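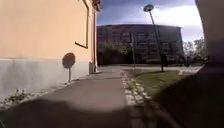

The Mamo on a footpath in Stirkdale, seen from its own side camera.

Search this wiki Go Advanced search

Stirkdale Open Day (robot demonstration)

The Stirkdale Open Day is a public demonstration of the Mamo, a small wheeled robot that drives itself along footpaths and quiet streets. It's put on by Skatosberg, the firm that builds the thing, and it happens out in the neighborhood instead of in a hall. I went to the 2021 one and took way too many notes, so I've ended up writing most of this page (please fix my spelling if you see anything!).

Background

Skatosberg started out making floor cleaners and got into outdoor robots later on. The Mamo is their second outdoor model. The first one had no name that I could find, and the people at the sign-up table just called it "the old one." The driving software is called Jimia, and it's a separate product, so you'll sometimes see the whole package written up as Mamo/Jimia. I asked which name I should use and got two different answers, so I'm sticking with Mamo for the robot and Jimia for the software.

The demonstration

The 2021 open day was held on 21/07/2021 and had 43 visitors signed up. We were split into 2 groups, one for the footpath part and one for the street part, and then we swapped. I was in the footpath group first.

The footpath part is the slow one. The path is asphalt with a building wall on one side and a strip of cobblestones and grass on the other, and the idea is that Jimia has to work out where the smooth part ends. Cobbles are a pain for small wheels, I was told, and grass is worse. One of the guides walked behind with a stop button on a cord and let us hold it for a bit, which I enjoyed more than I probably should have. Poles and signposts matter a lot too – they're thin, and a thin thing is easy to miss from far off.

I asked about pedestrians, of course. The rule in Jimia is that the robot stops and waits, and if the person stops as well, it waits longer. We all tried this. You do feel a little silly having a standoff with something that comes up to your knees.

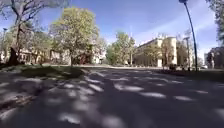

The street part was my favorite. What gives the software trouble out there is shade, and I'd never have guessed it. Sun coming through leaves makes pale blotches all over the asphalt, and to a camera mounted low down, a blotch can look an awful lot like a puddle or a patch in the road. The guide said the early versions kept braking for them. The fix was lots and lots of driving under trees, including a whole run in December when the branches were bare, so they'd have the same streets with and without leaves.

The talk

There was a talk afterward, 28 minutes long by the program (I didn't time it), mostly on how the camera recordings get sorted and used. A good half of it went over my head. The part I followed was about curbs – worn ones are harder than sharp ones, and loose grit along the edge makes it worse again.

Visiting

Sign-up is free and opens on the Skatosberg site. Bring a hat and decent shoes, you're on your feet the entire time. Kids can come along on the footpath part but have to stay back from the street part.

See also: Mamo, Jimia, Sidewalk robots

This wiki uses cookies to remember your settings. By staying on this page you agree to our use of cookies. OK More information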